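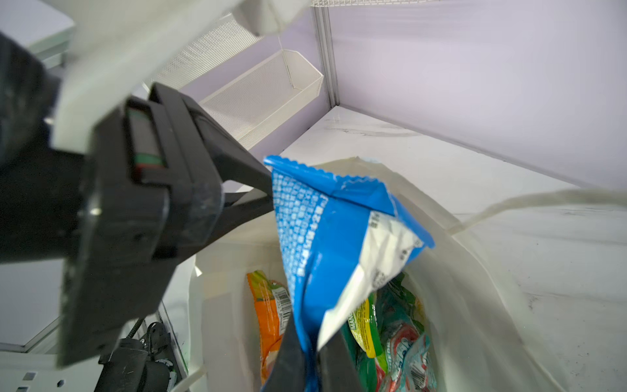
Tamara Levchenko wants to know whether the parish council is being scrapped altogether or just swallowed up by the district, and why the leaflet didn't say. Fair point, Tamara! It's the one I get asked most, so it can go first. The plan is a merger. Stondlow parish would join Plikholm under one new council, and both of the old ones would stop existing on the same day.

Who decided this?

Nobody has yet. The district put it out for comment and will vote in June. I sit on the parish council and I've got one vote there, and none at all at the district, so please don't send me your formal objection (I've had a few). It needs to go to the elections office.

How many councillors will we get?

The draft says 13 for the new council, with four of them from Stondlow. We have six now. I think four is too few for a village as spread out as ours and I've said so at every meeting, probably until people were sick of me.

Will my council tax go up?

I don't know, and I'd be a bit wary of anyone who says they do. The two parishes charge different amounts at the moment and the draft doesn't say which way they'd be evened out. Rupert Bachmann has asked for the sums in writing. When they come I'll put them on this page.

What happens to the allotments and the playing field?

They'd pass to the new council along with everything else the parish owns. Existing tenancies carry on under the same terms. The waiting list is murkier – Plikholm has its own list, and I can't find a line anywhere about whether the two get joined up.

Do I need to live in the parish to comment?

No. You can comment if you work here or run a business here too, just say which it is. Some 400 forms went out and there are spares in the library, on the shelf by the door.
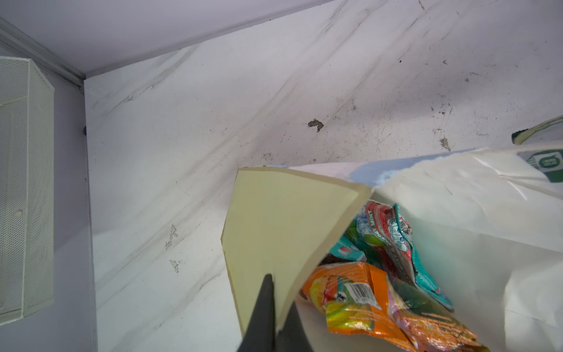
You can also write a plain letter if you don't get on with forms. Put your name and address on it, say which parish you're writing about, and keep a copy. Hilkka Pesonen wrote two sides of A4 by hand and it was accepted without any fuss.

When's the deadline?

Comments close on 2nd May at noon. Post has to have arrived by then, so if you're leaving it late, drop it in by hand.

Can I come and watch the vote?

Yes, it's a public meeting. If you want to speak you have to register with the clerk beforehand, and you get a few minutes at most.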